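Wallet task, first full shift

August 10, 2022

In by eight. Perrine Aubert had already set the counter back to zero and left a note on the keyboard with the target for the task, which is 300 good episodes across the two of us. She wants them by the end of the week so that the Melari people have something to train on before September. I said it was possible if the arms behaved.

Yesterday was all towels and I was glad to see the back of them. The folding set finished at 922 episodes, of which Kausar Minhas threw out a good number for being too slow. I don't disagree with her. I was tired by the end and it showed in the recordings, with a lot of hovering and second tries. A model that copies me at four in the afternoon will learn to dither.

The new task is written up in three lines. Open the card holder, turn to the sleeve you want, take the card by its edge and slide it out. Put it down flat. The operator drives both arms from the leader set, and the cameras at the wrists record along with the one overhead. I read it over twice and did a few dry goes with the recording off.

Opening the holder is the easy half. The sleeves are the trouble. They are clear plastic, they spring up when you let go of them, and on the wrist view they turn white whenever the light gets on them. I spent the first half hour learning to come in from above and wait before closing the fingers on anything.
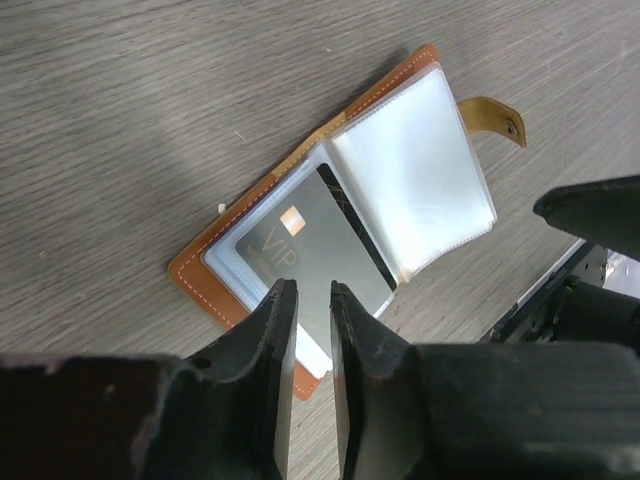
Mid-morning

Shoaib Awan came over to check the gripper force. We had it set for the towels, which was far too strong. He brought it down in steps and I tried the same pinch after each change. Too low and the fingers slip off the card, too high and they take the sleeve along as well. We settled on a value and he wrote it on the whiteboard under the Gilani settings, so that whoever has the evening shift doesn't go hunting for it.

After that I got a run going. Good ones take me less than a minute. I kept the failures too where I recovered by myself, as Perrine asked. She thinks the recoveries are worth more than the clean ones, and there was a long talk over tea about whether that is true. Kausar says they are only worth more if they are labelled properly. We agreed on three labels: clean, recovered and abandoned. I had been using "ok" and "not ok" up to then, so I had to go back through the morning and change them all. That cost me most of an hour and I was cross about it, mainly because I'd asked on the first day and been told it didn't matter.

Lunch was soup from the place by the Braklow tram stop. I sat outside for the whole of it.

Afternoon

Started again with a different order of moves. In the morning I had been holding the leather with the right arm and doing the card with the left every time, and Kausar pointed out on the plots that the two arms might as well have been on rails. She wants variety. So I changed the angle of the holder between episodes, started the arms from different heights, and sometimes went for the sleeve before the holder was properly steady. It feels like doing the job badly on purpose. The success rate dropped and then came back a little once I got used to it.

What I find hard is judging depth. From the wrist view the finger tips look as if they are on the plastic well before they are. Madalena Falcão told me to watch for the shadow under the tips and ignore everything else, and that does help — but only when there is a shadow, and on the clear sleeves there often isn't much of one. The grey card with VIP on it is the better one to practise on, as the big letters give me something to line up with. 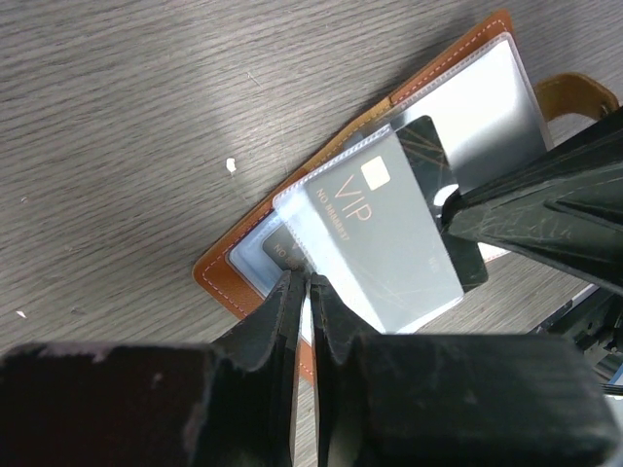 I also asked Madalena how many episodes she had done in total since she joined. She looked it up and it was 2,960, not counting the ones lost when the old disk filled. I have a way to go. She types notes after every single episode, even if it is only one word, and I am going to try that tomorrow. Mine are patchy. For a whole stretch after lunch I wrote nothing at all, and now I can't say which ones had the new starting heights.

The Zavby uploader stopped twice. The first time it was the network, and it picked up again by itself. The second time I had to restart it and check the file list by hand against the counter. Nothing missing as far as I can tell. Shoaib says he'll look at it, but he said that last week as well.

One more thing for the instructions. They don't say what to do if two sleeves come up together. I've been putting them both down and starting the turn again, and Kulsoom Talpur, who covers evenings, has been separating them with the second gripper. Both work, but they are quite different movements, and I don't know if it's good or bad to have the two in one set. Left a question for Perrine in the task sheet.

Left elbow sore from the leader arm. I've moved the chair up a notch. Kulsoom took over at five and I showed her the labels and where Shoaib had written the force setting. Walked home by the canal.

Tomorrow: notes after each episode, ask about the double sleeves, and bring a cushion for the elbow.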